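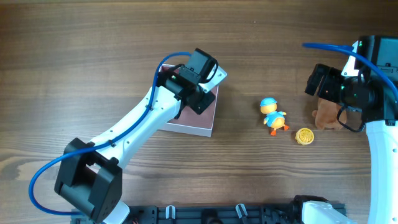

I have moved house four times, and every time I have carried the same shoebox of junk from one desk drawer to another without once asking it to justify itself. Marbles, a keyring, things that fell out of Christmas crackers. The junk has seen more of the country than I have.

This time Kerubo Massawe was staying with me in Rilthorpe, and Kerubo does not believe in shoeboxes. She believes in one nice box with a lid, and whatever doesn't fit in it goes. She gave me the box in February, possibly as a hint. Square, white on the sides, pink inside, far too good for the contents. I'd been keeping it empty out of respect.

So I tipped the shoebox out on the big wooden table and we had what she called a conversation and I would call a hearing.

The rubber duck was never in danger. He has a light blue cap and a blue outfit with a white belly, so he's better dressed than I am most mornings, and I like him. The yellow thing that looks like a slice of lemon was harder to defend. I don't know where I got it. Kerubo asked what it was for and I said it was a coaster, and she asked for what, an egg cup? It is still under review.

Out went 13 dried-up pens, a dead watch, foreign coins worth nearly nothing, and a raffle ticket, number 2535, from a school fair in Clisusness where I did not win a ham. I was sadder about the ticket than I expected to be.

I also lost a key. It might be the key to the old place on Mollel Street, or to a bike lock, or to nothing at all. Kerubo dropped it in the bag while I was making tea, and I've decided to be the bigger person and only mention it here.

What went in was the loud stuff. The red block with the tower on it, which looks like the Eiffel Tower and came from Jabari Lukumay, who has never been to Paris either. The color cube, which I can't solve and have stopped pretending I'm about to. The yellow figure with all the gold curls on it and the light blue hat. I put the biggest things in first, shoved everything down toward one corner, and was quite proud to find I had room left over along one side. Kerubo said that was for the future. I said it was for the lemon.

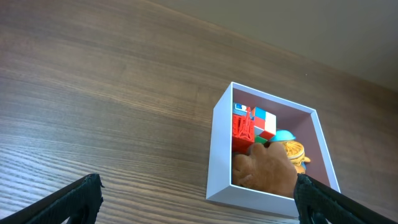
What I'd do differently

Start with the pens. There's no feeling in a pen, and you get a nice warm sense of progress before you reach anything with a face.

Don't do it with someone who loves you. Do it with a stranger, or do it alone at night with the radio on.

And measure the drawer first. The box does not fit in the drawer - it's too wide, and I have tried it every way up, including the ways that involve swearing. It now lives on the shelf by the phone, where guests can see it and ask me about the duck.

Posted July 20, 2008

Recent posts
The kettle and I are not speaking
28 days of soup
A short history of my worst chair
Jabari borrows the ladder again

Search this blog
Type and hit enter

Get new posts by email. No spam, and you can unsubscribe whenever you like.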